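The Long Way Round: A Morning With the Woman Who Runs Mulligan Books

By the time I find the right door in Bridness it is just past nine in the morning and the kettle has already been on twice. The owner of Mulligan Books asked me to leave her name out of this ("put the shop in, the shop likes attention"), so I will simply say that she is sixty-something, wears two pairs of glasses on one cord, and talked to me for the better part of a morning without once looking at the clock.

Mulligan sells secondhand books, mostly by mail, from a former paint store on the road to Birham. She took it over 19 years ago, after a career in school payroll that she describes as "perfectly nice, and I couldn't tell you one thing that happened in it." The name was already painted on the window. She liked it, having played enough bad golf with her late husband to know what a mulligan was, and the idea of a second shot seemed right for a used book.

"I thought I'd be reading all day," she says, pouring. "You don't read. You lift. You lift and you wipe and you tape boxes shut, and then at night you're too tired to read, so you lie there and listen to the ball game like everybody else."

She began with 2665 books, a figure she remembers because she wrote every one of them down in a green ledger before opening day. The ledger still sits under the counter, and she let me turn the pages. There are a lot of sea stories in it. There are also, for reasons lost to time, a great many guides to keeping bees, and she tells me with real pride that the last of those went out the door only this February, to a man who had driven over from Birham and stayed to talk until it was dark.

I ask how she decides what to buy, and she takes so long to answer that I wonder if I've been rude.

"Smell," she says at last. "I'm serious! You open it in the middle and you put your nose in. A damp book will tell on itself every time. After that I look at the spine, and after that I look at what somebody wrote inside the front. I'll pay more for a good inscription. My accountant hates that, but there's a cookbook in the window that says 'To Mother, who does not need it,' and I'd sooner sell the window."

Repairs are the part of the trade she loves best, and she came to them late. Three winters ago she signed up for an evening class in bookbinding, expecting to glue a few hinges, and came home with flour paste in her hair and a whole new set of opinions about thread. Now she keeps one end of the long table for mending, with bone folders in a mustard jar and a stack of old phone directories that she uses for weight. She calls that end of the room the hospital. Some patients have been in for over a year.

"There's an atlas in there I'm scared of," she admits. "I go and say good morning to it. One of these days I'll be brave."

We get onto the subject of shelving, as I gather people in her line always do. The first shelves were pine, put up by her husband over a single hot weekend, and they bowed in the middle like a row of tired horses. She has been reading up on the slotted metal kind ever since, the sort with holes up the posts so you can move a shelf whenever the art books outgrow it. She has strong views on depth. She has stronger views on people who shelve double, one row hidden behind the other, and I sat up straighter, thinking of my own bedroom.

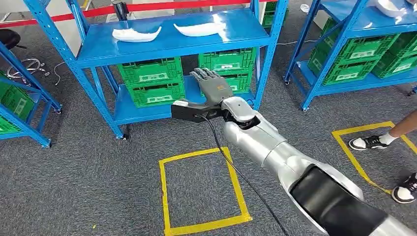
Blue metal shelving with slotted posts and a solid top.

"Books want air," she says. "They want a bit of room at the back and they want company at the sides, and they don't want to lean. If you take one out, close the gap up. That's all I'd ask of anybody."

The other great help has been Reline, the little stock program her niece talked her into. She fought it for a whole summer. The listing stands at 3466 titles now, and she will grudgingly say that she can find any of them faster than she used to find her keys, though she still writes each sale in the ledger by hand before she types it in.

Does she think about stopping? She thinks about a shorter week, she says, and maybe a chair with arms. Then the bell on the door goes, and a boy comes in wanting something with submarines in it, and she is up and across the room before I've put my cup down.

"How deep do you want to go?" I hear her ask him.

Mulligan Books is open mornings, and in the afternoon if the light is on.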